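Wurnus HG-2 Hand-Held Gripper Pair

Overview | What is supplied | Specification | Planning a purchase | Consumables | Lead times | Support

Product group: manual data collection equipment
Supplied as: matched pair, left and right
Order unit: one pair
Distributor: Kanddale, Automation Equipment

Overview

The HG-2 is a parallel-jaw gripper carried in the hand. An operator wears no harness and needs no robot arm. The jaws open and close in parallel, driven by the operator's fingers through a linkage, and the opening is logged together with the camera recording. The resulting files are intended for teams training two-armed robots on handling tasks: sorting laundry, clearing a table, packing a bag, putting soft goods into a bin.

Most enquiries we receive are from groups deciding how to split a fixed budget between robot arms and hand-held units. The two are not interchangeable. An arm is needed to test a trained policy. Hand-held units are needed to collect enough material to train one, and they can be taken into a house without moving furniture or running a three-phase supply. The sections below are written for the person who has to put numbers on a purchase request.

What is supplied

2 grippers, left and right
2 wrist camera mounts (cameras ordered separately, see Compatibility)
4 jaw pads, fitted
Calibration board
Charging dock and mains lead
Transport case with cut foam
Printed setup sheet

Spare pads, additional docks and storage media are not included in the base price.

Specification

Jaw type: parallel, linkage driven
Jaw facing: replaceable rubber pad
Actuation: manual, spring return
Opening sensor: absolute encoder, one per gripper
Data connection: USB-C, locking
Sync between left and right: wired
Clock: shared, set from the recorder at start of session
Operating environment: indoor, dry
Spare parts availability: 5 years from end of production

Choosing units for soft goods

Textiles are the usual first project and the one where quantities are most often underestimated. Cloth has no fixed shape, so each pick differs from the last, and a policy trained on a single tidy bench tends to fail on a bed or a sofa. Plan for several rooms and several operators before planning for more hours in one room.

Pads matter more than jaw force here. A hard facing slips on knitted fabric and needs a tighter squeeze, which operators stop applying properly after the first hour. The standard pad is suitable for towelling, cotton and light knitwear. For thin synthetics, order the soft pad set.

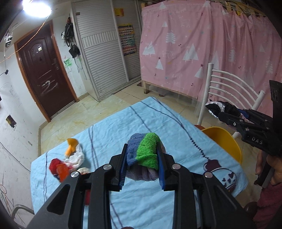

A second consideration is whether the task needs both hands. Picking single items into a basket can be recorded with one gripper, and some buyers ask for half a pair. We do not supply it. Folding, untangling and separating layers all need the second hand, and projects that begin with picking usually reach folding within the same budget year. A single unit bought later would also have to be calibrated against the first at our bench, at the buyer's cost.

Planning a purchase

Quantities depend on the number of operators working at the same time. One pair serves one operator. Sharing a pair between shifts is acceptable if the pads are checked at handover and the opening sensor is zeroed.

A typical first order for a small group is 2 pairs: one in use, one charging or away for service. Where collection is to run in private homes, allow one complete kit per address. Splitting a kit leads to missing leads and lost sessions.

For budgeting, Kanddale suggests setting a target in accepted recordings. 1000 accepted recordings of a single task is a workable first target. Recordings are rejected for dropped sync, a covered lens or an incomplete task, and the rejected share is highest in the first week. Allow operator hours for it.

The following costs are regularly left off purchase requests:

– Storage. Two video streams fill a drive quickly, and a second copy is needed before the first is erased.
– Review time. Someone has to watch the recordings and accept or reject them.
– Operator training. Half a day per person, including calibration.
– Household consent paperwork, where recording takes place in occupied rooms.
– Return carriage for service.

Zineb Morsy in our applications team can check a draft request before it goes to your purchasing department. Send the task list, the number of rooms and the planned start month.

Consumables

Jaw pads are replaced every 40 hours of use, or sooner if the surface is glazed or torn. Pads are sold in sets of four. Replace all four together; mixed wear changes the closing position and shows up in the log as an offset.

Pivot screws should be checked weekly and retightened to the value on the setup sheet. Do not use threadlocker.

Compatibility

The recorder software exports to the Bakhtiari and Zotell formats. Camera mounts accept a standard quarter-inch thread. A list of tested cameras is sent with each quotation – cameras outside the list may work, but sync is not guaranteed.

Lead times and ordering

Base kits are held in stock. Soft pad sets and additional docks are made to order. Orders intended for use before the end of the financial year should reach us by the start of February, as March dispatch slots fill early.

Quotations: Arash Rahimi
Technical questions and draft requests: Zineb Morsy
Service and calibration: Gráinne Ó Briain

Quotations requested before 2 pm are normally returned the same working day. State the delivery address, the number of pairs and whether calibration certificates are required.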